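Brewhouse notebook – 5 November 2022

Batch 100. Meant to be the birthday beer, ended up being an ordinary working day with a leaky gasket, fine.

Grist as last time. Perora pale as the base, bit of wheat, touch of oats, nothing dark. New sack lot of the Perora. Crush looked coarser than the September sacks so I closed the mill gap a hair and ran the first bag again. Better. Somebody please write the mill setting on the tape when you change it, I had to guess where we left off.

Mash in went well until the rake stopped. Breaker tripped, reset, tripped again, third time held. Not happy with that. Electrician needs calling before the next double brew day, I don't want to be stood there with a paddle again.

Temp landed one degree under target. Left it. Last time I chased it with hot liquor and overshot, and the beer finished thin. Full hour rest, iodine clear well before the end.

Runoff slow. Oats, probably, or the second pass through the mill – too fine now?? Cut it once with the knife and let it sit ten minutes, then it behaved. Collected short, 978 litres in the kettle, wanted the full 1000. Gravity was up to make up for it so I let it go. Did not liquor back. If FV3 comes out strong that's why.

Boil fine. No boilover, stood over it with the hose anyway. Bittering charge at the start, small one at ten minutes, everything else in the whirlpool at 80. The whirlpool hops were the last of the open bag and smelled a bit of cheese at the bottom so I binned the final handful. Opened the new one. Note for ordering – that's one left in the cold store, not two as the sheet says.

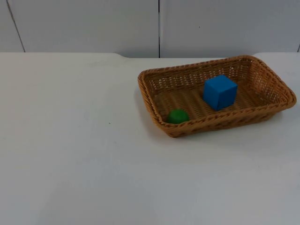

Knock out took ages. Heat exchanger blocked half way with hop bits, had to stop, backflush, start again. Lost maybe a quarter of an hour. Second time this autumn. The screen on the kettle outlet has a bent corner and stuff gets round it. I straightened it with pliers but it wants replacing. Koutsoukos quoted us for one in September and we never answered, will dig the email out.

Into FV3 at 19. Pitched the slurry from batch 98, looked and smelt clean. Cell count 594 on the grid, which is lower than I'd like for a slurry that age, viability decent though. Pitched heavier to cover it. Oxygen on for the whole transfer apart from the stoppage.

Other tanks

FV1 – the Tiller bitter. At terminal three days running, diacetyl test clean, tasted good, slightly more toffee than the last lot. Crash tonight. Finings tomorow, rack to cask after that. Need to check we have enough clean firkins, there's a stack by the roller door which might be clean and might not. If there's no green tag on it treat it as dirty.

FV2 – lager, leave it alone. I mean it. Somebody has been pulling samples and not rinsing the tap after, it was sticky this morning.

FV4 – empty, CIP'd, passed the swab. Spray ball was turning freely. Door seal has a nick on the lower edge, dripped during caustic. Swapped for the spare so now there is no spare. Order two.

Taproom stuff for the new site

Went over after lunch to look at where the serving tanks go. The floor slopes the wrong way, drain is at the high end. Builders say they can cut a channel, landlord has to agree first. Cold room panels are up, no door yet. Glycol run from the chiller to the bar is longer than drawn because it has to go round the stairs, so the pump we have may not do it. Asked Zurkero for the curve for the next size up.

Twelve taps on the plan. I still think ten is plenty to start and the last two will sit on slow kegs going stale. Lost that argument once already so writing it down here where it can't be argued with.

Glassware arrived. 3000 can rolls turned up on the same pallet, no they didn't, 3000 labels, one carton. Wrong beer strength printed on them, 4.2 and it should be 4.4. Keep them to one side, don't put them on anything. Rang the printer, reprinting, no charge, wants the old ones back.

To do
Electrician, mill rake breaker (mash rake, not mill, sorry)
Kettle screen – reply to Koutsoukos
Door seals x 2
Caustic is down to the last drum
Hop sheet wants correcting
pH meter reads high, recalibrated twice, new probe?
Cask washer timer sticks on rinse, thump it

Gravity on FV3 first thing, before anyone turns the cooling on. If it isn't moving by lunch rouse it and tell me. Spent grain not collected yet, farmer coming in the morning so the bins need to be at the gate by seven.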